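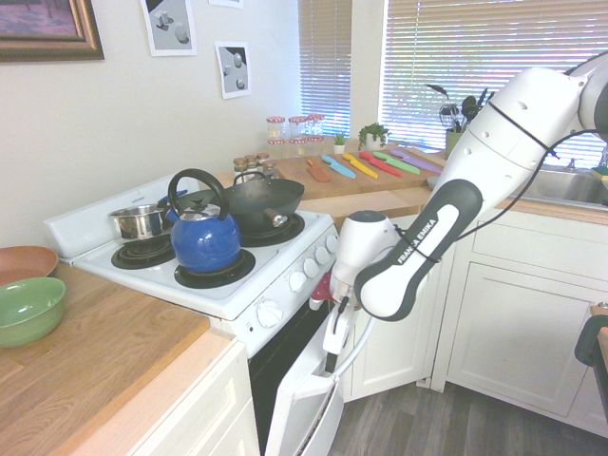
The upkeep of a robot cell is usually treated as a technical matter, to be settled between the operator and the manual. This essay argues that it is first a matter of schedule and authority. At the Getberg kitchen cell, which has been in service for 254 working shifts, most lost time has come from small items that were seen by someone and left for someone else. Cabling is the clearest case. A thin black cable runs along the outside of the arm and loops down from the upper joint toward the wrist, and a second, gray one hangs in a loop from the gripper. External routing of this kind is a reasonable choice. It can be inspected without tools and replaced in minutes. It also passes over coil burners and an oven door that opens downward, and every reach toward the stove is a chance for a loop to catch on a handle or a knob.

The Getberg procedure formerly called for a cable inspection once a month. In practice the inspection was performed when a fault appeared, and the fault was then recorded as a fault of the cable. We consider this an error of record keeping with real consequences. A cable that has been rubbed through by a badly placed clip will be replaced by another cable, and the clip will remain where it is. Of the 53 stoppages entered in the cell log up to June, the entry "cable replaced" appears repeatedly with no note of where the wear was found.

Our position is that the person who starts the cell should have both the duty and the right to refuse to start it. The duty alone is of little use. An operator who must telephone a supervisor before moving a clip will, on a busy morning, leave the clip alone.

The wrist camera requires a separate word. It is the component most often bumped during cleaning and the one least often checked afterward, as a small shift in its mount produces no alarm. Images continue to arrive and the arm continues to move. Some blur is to be expected while the wrist is traveling, and a smeared view of a white surface against a dark panel is no evidence of a loose bracket. Blur that persists after the arm has come to rest is another matter, and the two should never be judged from the same image. 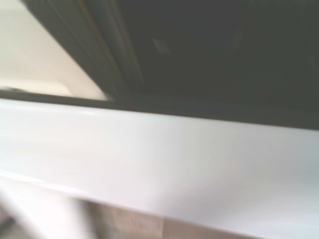
What the daily check should contain

We propose a check of 5 minutes, carried out before the first run and signed by the operator. It should cover 4 items: the cable loops through the full reach of the arm, the gripper at its open and closed limits, the camera mount, and the position of the stove relative to the arm's base. The last is commonly omitted. A kitchen appliance is not bolted down like a machine tool, and it can be nudged by anyone who mops the floor.

The Marchand cell adopted a similar check last year and objected at first to the loss of running time. The objection deserves respect, but it counts only the minutes spent and leaves out the afternoons recovered. Jendano has taken the opposite course and relies on a quarterly service visit. We would ask its managers to compare the two logs before renewing that arrangement.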